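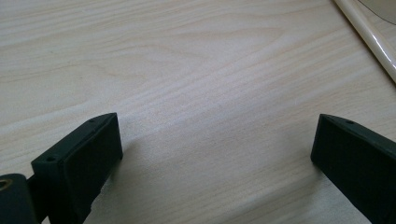 Dallow Hall Furniture Group
Minutes of the meeting held 23 May 2020

Print this page | E-mail this page

Present: Menaka Siriwardena (chair), Ferhat Kocabaş, Sabina Barua, Sewwandi Cassim (minutes)
Apologies: Anoma Khondokar

1. Minutes of the last meeting
Agreed with one correction. The invoice from Karunaratne was for $277, not $270.

2. Tabletops
Ferhat reported on the light wood tabletop. The finish is matte and the grain is long and wavy, with a darker band across the middle. Sabina asked whether the band was a stain. Ferhat said it was grain and should be left alone. Menaka would like any further tops to be the same pale color, but accepts that no two will match exactly.

Sewwandi asked about a gloss coat. Ferhat was against it on account of glare from the ceiling lights. Left as matte.

Agreed: no sanding and no polish. Mild soap and a damp cloth only. Sabina to put a note to that effect on the inside of the supply closet door.

3. Quotes for further tables
Two quotes received, both including delivery.
Arkeck: $3,830
Wornell: $3,830 less $66 if we collect the legs ourselves
Menaka asked if the Wornell tops are solid or veneer. The quote does not say. Ferhat to call them and ask for a sample piece. Decision held over.

4. Chairs
The old stacking chairs mark the floor when dragged. Felt pads were discussed. Sabina has used the screw-in kind and prefers them to the stick-on kind, which come off. Ferhat to price both.

5. Money
Balance in the furniture fund is $1,190. Either quote would need the rest from the general account. Anoma to be asked how much can be moved before the end of the budget year.

6. Other business
Sewwandi asked for coasters or trays to be used at all tables when drinks are out. Agreed.
The key to the supply closet is sticking. Menaka has a spare and will try that first.

Next meeting: to be set once Ferhat has heard back from Wornell.

Actions
Sabina: cleaning note
Ferhat: call Wornell, price felt pads
Menaka: spare key
Sewwandi: write to Anoma about the fund

We use cookies to remember your settings. Accept | Learn more

Contact the group | Copyright Dallow Hall | Back to top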